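About Us

Kodala Lab — who we are, what we do, how to reach us

Small lab. Manipulation research, mostly grasping on cluttered tabletops. We sit on the second floor of the engineering building at Lultimdale, next to the vending machines. Iveta Zeman runs the group. There are 5 of us full time, plus whichever students are on project credit that semester.

This page is behind. Publications list is being redone, will be back up in November with working links. Until then email us for PDFs, we do answer.

What we work on

One question, mainly: how much can a robot arm do with only a camera at the wrist? No overhead camera, no side view, no depth sensor bolted to the ceiling. The hand sees what it is reaching for and not much else. Cheap, easy to move to another arm, no recalibrating every time someone bumps a tripod. The hard part is that the view changes all the time, and the last few inches before a grasp are where things go wrong. Fingers block the object. Glare comes off the table. Focus goes soft.

Our method is called Sultari. Short version — the arm doesn't commit to a grasp from the first look. It picks a candidate, moves partway in, looks again and scores the candidate against the new view. If the score drops it backs off and takes up to 4 more looks from slightly different angles. Then it grasps or gives up. Giving up counts as an answer. We log it separately from a failed grasp, and we wish more papers did.

The scoring network is small on purpose. It runs on the desktop next to the arm, no cluster. Trained on demonstrations done by hand, one person guiding the arm through pick and place with household stuff and toys.
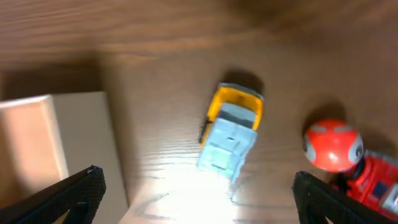 Toys are good test objects. Rounded parts, shiny parts, thin edges, odd weight distribution, and they survive being dropped. Boxes are in there for a different reason: they hide things and throw shadows, and shadows were our biggest source of false candidates in the early version. The network liked to grab at dark patches. Mostly fixed by training across more lighting setups, not completly.

Results so far

The current set is 1376 demonstrations. We hold out 384 for testing, objects not seen in training. On those, re-looking beats the single-look baseline, most clearly with shiny objects and with objects close to a neighbor. On plain matte blocks with space around them there's almost no difference, and the extra looks just cost time. We report both. If your parts are all matte blocks on a gray mat you probably don't need us.

What still doesn't work well:

Clear plastic. Bad.
Strong glare right beside the object. Better than last year, still the most common reason for a give-up.
Anything soft that changes shape when touched. We haven't really tried, it's next.
Speed. A person is faster by a lot.

How we got here

Iveta started the group after a few years in industry, working on bin picking at Kollár, a packaging firm. Fixed cameras everywhere, and every line change meant a week of setup. She wanted to see what happened if you threw out the fixed cameras. First year was one borrowed desk and a lot of failed grasps. The second arm came later, and with it enough data to train on anything.

We still work with Kollár. They send us hard cases, we send back notes and sometimes code. They don't get a say in what we publish.

Code and data

Training code is public. The data is available on request for now, the files are big and our server is old. Tell us what you want it for, one or two sentences is fine. If you find mislabeled clips please send the clip number — we know theres some in the early batches, where two of us had different ideas about when a grasp starts.

Students

Undergrads welcome, no robotics background needed. You will spend the first month collecting demonstrations and labeling them. Everybody does, Iveta included. After that you pick a piece of the problem. Past students have worked on lighting, finger coatings, the give-up rule, and a viewer for replaying failed grasps that we now use every day.

Grad applicants go through the department, but write to us first so we know to look for your file.

Visits

Mornings are best, the arms are usually tied up from 2 pm on. Ring the bell by the lab door and wait, it takes a minute to stop a run safely. Groups please email ahead, the room is small.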